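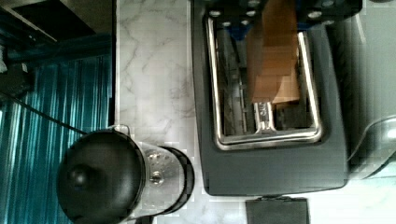 1/ Fil sur la parcelle d'essai de patate douce de la coopérative Gindano. Saison plantée en juillet, premières données relevées ce mois-ci. Sujet : densité de plantation et reprise des boutures.

2/ Dispositif : 24 billons, deux variétés locales, boutures de 28 cm, trois nœuds enterrés. Écartement de 30 cm sur la moitié des billons, 40 cm sur l'autre. Aucun apport minéral, compost seul.
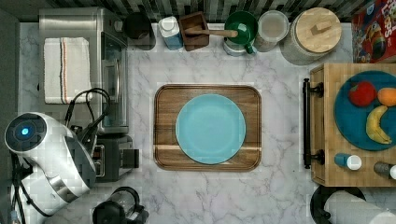 3/ Reprise nettement meilleure à 40 cm. À 30 cm, les pertes se concentrent en bas de pente, côté fossé. Stefaniia Ostapchuk y a relevé un sol tassé sur les quinze premiers centimètres. Le drainage explique sans doute plus que la densité.

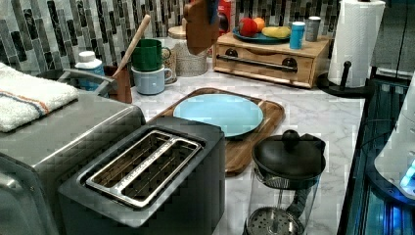 Il faudra donc séparer les deux facteurs à la prochaine plantation, avec des blocs répartis sur toute la pente. Kuo-hua Tang prépare le plan.

4/ Budget : l'aide publique couvre les outils et le compost, pas le transport. Le camion partagé avec le groupement d'Elari coûte quelque 105 par rotation, en monnaie locale, carburant compris. Poste à renégocier avant la récolte.
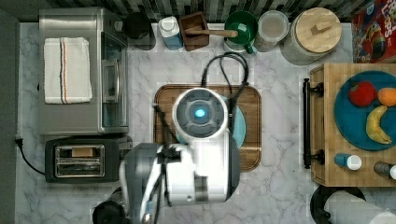
5/ Charançon : pièges à phéromone posés en bordure, relevé hebdomadaire. Les tubercules d'essai seront coupés en deux et notés de 0 à 4 selon l'étendue des galeries. Pour la coupe, une planche rectangulaire à coins arrondis et bordure de bois plus foncé, comme celle-ci, suffit. Une moitié par variété part ensuite à la mesure de matière sèche.

6/ Les boutures de la pépinière de Jimen arrivent après les pluies. Stockage à l'ombre, deux jours maximum, base humide. Tableau de reprise par billon disponible sur demande.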